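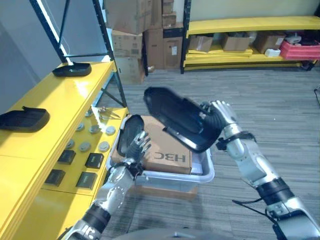

Fig. 14. Black shell parts, clear bin and bench.

Section 11. Sorting the shell parts before assembly

The Brilirska shell parts are delivered in mixed condition, long and short together. Please sort them before you open the fastener bag. Keep the Melanness parts list next to you during this work.

1. Put the clear plastic bin on the floor, beside the bench. A carpeted floor is good, the parts do not get scratched if one falls.

2. A cardboard box may stay inside the bin. It can be any used box of suitable size. The printing on it has no meaning for the sorting.

3. Take the parts one at a time. Hold each part by its rim or lower edge and do not press on the middle.

4. Turn the hollow side to the light. Look for white marks, thin cracks and remains of moulding at the rim. The glossy inside shows scratches very easily; small scratches there are permitted.

5. Compare the length with the list. The long shallow part, which has a form a little like a shoe sole, is written as type 26. The smaller one is type 27 in old lists and type 26S in new lists.

Note: If your list was printed before November, it has the old numbers. Both are valid for ordering from Christodoulou.

6. Lay doubtful parts on the bench top with the raised lip visible. Good parts go in the bin.

7. Remove loose packing sheets from the bin when the sorting is finished. A sheet left between two parts can be closed inside the shell by mistake.

CAUTION: Pliers and scissors must not lie under or on top of the parts. The jaws leave marks which cannot be polished out.

CAUTION: Do not lean parts against the shelf upright for longer than one working day. They can bend slowly, and then the rim does not close.

8. Write the quantity of each type on the delivery sheet, form 627, and sign it. Send the sheet to the Wurnbridge store also when no part is missing.

For replacement of cracked parts see Section 14. For cleaning of the rim continue with Section 12.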